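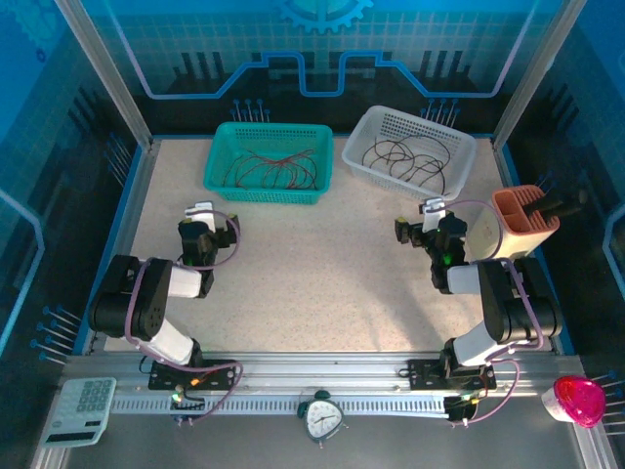
Step 4. Sort the wires into the baskets

I keep two mesh baskets at the back of the table, and I stick to one color in each. Red goes in the teal one, black goes in the white one. You can pick your own system, but please label it if you share the bench!

1. Pull out any wire longer than 18 inches and hang it up somewhere else (mine go on a hook by the door).
2. Coil the black ones loosely around your hand and lay them in flat.
3. Drop in the thin red ones. I gave up coiling those – they tangle by Tuesday no matter what I do.

Note: Leave the calculator at the front, where you can reach it without leaning over everything.

Caution: Don't cram the baskets. Thin wire kinks easily, and a kinked one goes straight in my scrap bin.

Step 5. Fill the tool holder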